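Kapitel 7
Automatisierung am Arbeitsplatz: Wenn sich Tätigkeiten verändern

Lernziele
Nach der Bearbeitung dieses Kapitels können Sie
– zwischen Arbeitsplatz, Tätigkeit und Arbeitsschritt unterscheiden,
– einen einfachen Handhabungsvorgang in Teilschritte zerlegen,
– die Folgen einer Teilautomatisierung für Qualifikation, Arbeitszeit und Verantwortung beurteilen,
– die Beteiligung der Beschäftigten als Bestandteil der Einführung begründen.

7.1 Ausgangslage: Der Betrieb Brarholm

Die Firma Brarholm betreibt am Standort Drindside ein Lager für Laborbedarf mit 500 Beschäftigten. In der Abteilung Konfektionierung arbeiten 69 Personen im Zweischichtbetrieb. Ihre Aufgabe besteht überwiegend darin, einzelne Behälter aus Halterungen zu entnehmen, in Transportboxen einzulegen und die Boxen für den Versand freizugeben. Je Schicht fallen 3.687 solcher Vorgänge an.

Die Geschäftsleitung hat beschlossen, einen Teil dieser Vorgänge ab September an zweiarmige Robotersysteme zu übertragen. Mit der Planung wurde das Ingenieurbüro Hellmont beauftragt. Bevor eine Anlage aufgestellt wird, ist der Arbeitsplatz in einer Simulation nachzubilden. Der Betriebsrat hat verlangt, dass die Beschäftigten der Konfektionierung die Simulation einsehen und kommentieren können. Eine entsprechende Vereinbarung wurde vor Beginn der Planung geschlossen.

Das Modell beschränkt sich auf das Notwendige: einen Tisch, zwei Arme mit mehrgliedrigen Händen, eine weiße Box mit aufgeklapptem Deckel und einen grauen Block, in dessen runder Öffnung ein orangebrauner Zylinder aufrecht steht.
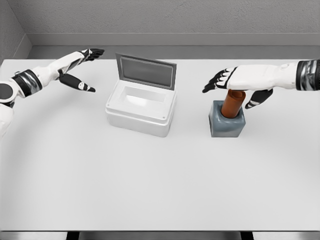
7.2 Vom Arbeitsplatz zum Arbeitsschritt

In der öffentlichen Diskussion wird häufig gefragt, welche Berufe durch Roboter entfallen. Für die betriebliche Praxis ist diese Frage zu grob. Automatisiert werden in der Regel einzelne Arbeitsschritte; ein Arbeitsplatz umfasst dagegen ein Bündel von Tätigkeiten, die sich in ihrer Eignung für den Robotereinsatz stark unterscheiden.

Für den Vorgang »Behälter einlegen« ermittelte Hellmont gemeinsam mit der Abteilung folgende Teilschritte: Behälter erkennen, greifen, aus der Halterung heben, über die Box führen, ablegen, Lage prüfen, Box schließen. Eine geübte Fachkraft nimmt diese Schritte kaum einzeln wahr. Für die Programmierung muss jeder von ihnen beschrieben und mit einem Kriterium versehen werden, nach dem er als ausgeführt gilt.

Schwierigkeiten bereitete in Drindside vor allem das Kriterium für die Ablage. Die Planer hatten zunächst jede Lage innerhalb der Box als zulässig angesehen. Aus der Abteilung kam der Einwand, dass ein schräg liegender Behälter beim Schließen des Deckels stören könne und deshalb von Hand ausgerichtet werde. Dieser Handgriff stand in keiner Arbeitsanweisung – er gehörte zum Erfahrungswissen der Beschäftigten. 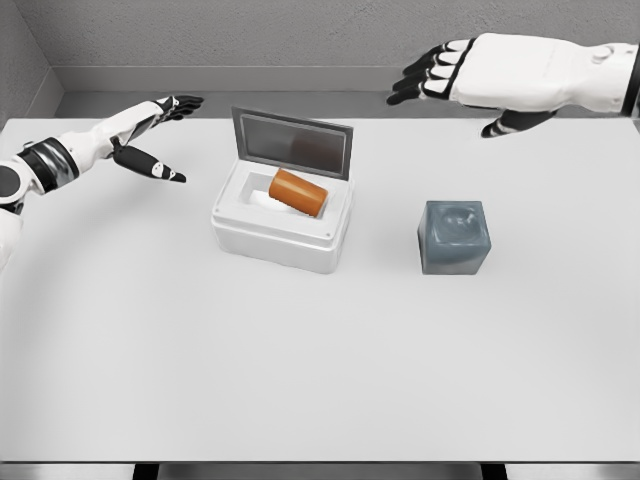
Abb. 7.2: Simulierter Arbeitsplatz mit geneigt liegendem Zylinder in der offenen Box. Beide Hände sind geöffnet und berühren den Zylinder nicht.

7.3 Neue Aufgaben, neue Belastungen

Nach der Planung sollen 27 Beschäftigte künftig als Anlagenbetreuer tätig sein. Sie überwachen mehrere Stationen, beheben Störungen und entscheiden über die Freigabe beanstandeter Boxen. Die körperliche Beanspruchung durch gleichförmige Bewegungen nimmt dabei ab. Zugleich steigen die Anforderungen an die Aufmerksamkeit, und die Pausenregelung muss an den Takt der Anlage angepasst werden.

Die Qualifizierung übernimmt der Bildungsträger Nkuna. Der Lehrgang findet während der Arbeitszeit statt und schließt mit einem betrieblichen Nachweis ab. Offen ist bislang die Eingruppierung der neuen Tätigkeit. Der Betriebsrat vertritt die Auffassung, dass die Freigabeentscheidung eine höhere Verantwortung begründet; die Geschäftsleitung verweist auf die geringere Zahl manueller Vorgänge.

Arbeitsaufträge
1. Ordnen Sie die in Abschnitt 7.2 genannten Teilschritte danach, wie viel Erfahrungswissen sie voraussetzen.
2. Formulieren Sie ein Kriterium, nach dem ein Behälter als ordnungsgemäß abgelegt gilt.
3. Nehmen Sie zur Frage der Eingruppierung aus Sicht beider Parteien Stellung.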